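Workshop > Robot Arms > Grippers > Troubleshooting

When the gripper drops the fruit halfway to the basket

May 1, 2018, by Mirjam Pfister

If you have a small arm on a bench and you've been teaching it to put fruit away, sooner or later you will hear that soft thud. Ours let go of its oranges all through one long afternoon in the Dudusdale workshop, always after a perfectly good lift, and I went down every wrong road before I found the cause. I hope this saves you some of that wandering!

First, stop the arm properly. Press the stop button, wait for the joints to settle, and switch off the gripper supply as well (on our Hubmann controller the gripper stays live after a stop, and I have the pinched thumb to prove it). Only then put your hand between the fingers.

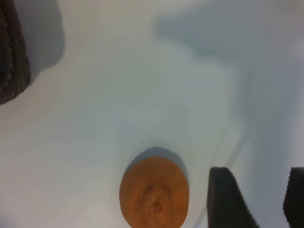 Next, look at the log before you touch any settings. I know it's tempting to turn up the grip force and try again, but you may only hide the fault and bruise your fruit. Scroll back to the moment of the drop and find the finger current. If it falls slowly, the pads are probably slipping. If it goes to zero in one step, as ours did, the motor has lost power and you should be thinking about cables.

To test for that, support the wrist, power up at the lowest speed, and turn the last joint slowly from one end of its travel to the other with the gripper closed on nothing. Keep your fingers well clear and watch the current. Ours cut out at the same angle every time – a lovely moment, after all that guessing.

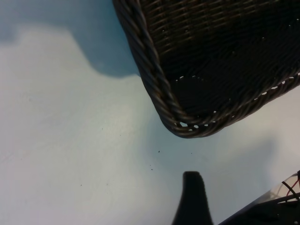
Cable slack is where most of these faults begin, and it is easy to get wrong because a cable that looks generous with the wrist straight can be tight as a string once it turns. Follow each wire by hand with the power off. The thin red and black ones that curve around the clear housing deserve a patient look, especially where they bend, and so do the plugs at both ends. Tug gently. One of our plugs had worked itself nearly out of its socket.

Reseat the plug until it clicks, leave a loose loop, and tie the cable to the part that moves with it. Then run the slow wrist test again, 14 turns each way, before you go back to real fruit.

Related
Cleaning rubber finger pads
Setting a soft stop on the Feladard wrist
Sesico power supplies: which fuse goes where
What we learned from 1,000 picks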